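Lundside Delays Vote on Border Inspection Deal With Tapia

By Ward Nijs
7/8/19
3 min read
Print | E-mail

The government of Lundside has postponed the parliamentary vote on its border inspection agreement with Tapia, after members of its own majority asked for changes in the text. The agreement was signed in June in Votitz, where the delegations had negotiated for two weeks, and both sides had promised to bring it before their parliaments without delay.

Foreign Minister Marisol Olvera told reporters that the postponement should not be read as a rejection. "We have a signed text and we stand behind it," she said. "The members want to understand how the inspections will work in practice, and this is their right."

The deal would allow inspectors from each country to enter customs warehouses on the other side of the border. A country that receives a request for a visit would have 30 days to accept it or to give its objections in writing. If the objections are not withdrawn, the matter goes to a joint panel, but the text does not say what happens when the panel is divided.

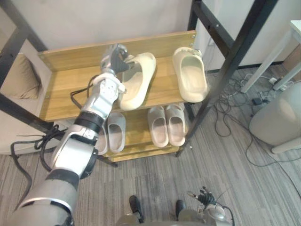
The gripper of a robot arm over the top shelf of a wooden shoe rack, near a cream-colored sandal.

It is this last point that causes the most trouble. Braulio Becerra, who leads the opposition in the foreign affairs debate, called the panel "a door with no key" and said that Tapia could keep an inspection waiting for as long as it wishes. He wants a fixed limit, after which the visit would take place automatically.

Becerra voted against opening the talks last year, and his party is not expected to support the agreement in any form. More important for the government are the members of the majority who have now taken over a part of his argument. They have not asked to return to the negotiating table, but they want a written declaration from the minister on how Lundside understands the 30-day rule.

Tapia has reacted with caution. Its chief negotiator, Yesenia Varela, said in a short statement that her country "does not intend to negotiate the same page two times." She added that a declaration made by one side only would not bind the other side, and that Tapia would read it with attention before its own vote.

The two countries have argued about the border trade since the old customs treaty expired. Under the temporary rules that replaced it, trucks carrying machine parts and chemical products need a separate permit for every crossing. Lundside issued 1076 of these permits last year, according to the ministry, and exporters complain that the papers often arrive after the goods have already been sold to another buyer.
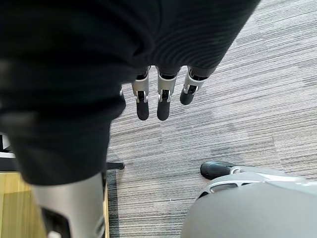 The exporters had hoped that the new agreement would end the permits before winter. The text does provide for this, but only after the first round of inspections is completed on both sides - and no inspection can start before both parliaments have voted. With each delay the date moves further away.

Vivek Chaudhary, an analyst at the policy institute Plustance, believes that the government has made its own problem. In his opinion the ministry presented the deal in June as a great success and explained very little of what was in it. "When the members finally opened the text, they found an article that no one had mentioned to them," he said. "Then it is natural that they become suspicious, even if the article is quite ordinary."

Chaudhary does not expect the agreement to fail. He pointed out that Tapia also made concessions in Votitz, among them the access to its river port, which it had refused in all earlier talks. To give this up because of a procedural article would be a strange choice for Lundside, he said.

Olvera will meet the members of the majority again this month, and her office said that a draft of the declaration will be given to them before the meeting. A new date for the vote has not been set. The parliament of Tapia has kept the agreement on its agenda, but it is not likely to vote before Lundside does.

Print | E-mail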